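Manipulation > Imitation learning > Results and replication
Posted 2023-12-27 by trakska_ml

Does wrist-only input hold up once the table gets cluttered?

trakska_ml
We trained the same policy twice on 988 teleoperated demos, once with the wrist camera plus an overhead camera, once with wrist only. Same network, same action chunk length of 20. Over 129 test trials per policy, wrist only was 7 points better on pick success. I expected the opposite. Has anyone else seen this?

dedgate
How many table layouts? If the overhead camera sat in one place the whole time, the policy probably memorized positions from it. I would call that a data problem and leave the camera out of it.

trakska_ml
Seven layouts in training. Test layouts were all new.

dedgate
Then that's your answer. Seven is nothing. Collect more layouts and the overhead view will catch up.

flolurico
I don't agree. We had far more layouts than that in April and wrist only still won on the grasp itself. Where it lost was search. If the target was out of view at the start pose, the arm drifted and timed out. Did you split failures by phase?

trakska_ml
Not yet. Doing that now. First pass says most wrist-only failures come before the fingers get near anything, so that matches yours.
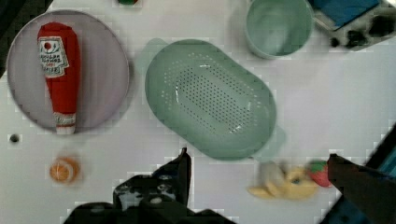 Start pose matters more than I gave it credit for. We raised it so the wrist view takes in more of the table, and the early drift mostly went away. The cost is at the borders. With the colander sitting in the middle, the strawberry is right by a fingertip and easy to keep in view, but the green cup is already clipped at the top, and a small move toward the fruit loses it. So "put the strawberry in the cup" is still our worst instruction.

dedgate
Which is a job for the overhead camera.

flolurico
Or a few frames of history. Try that first, it's cheaper than recalibrating.

trakska_ml
Will run both and post the split by phase.

Filed under: wrist camera, behavior cloning, ablations
Contact the moderators | Back to top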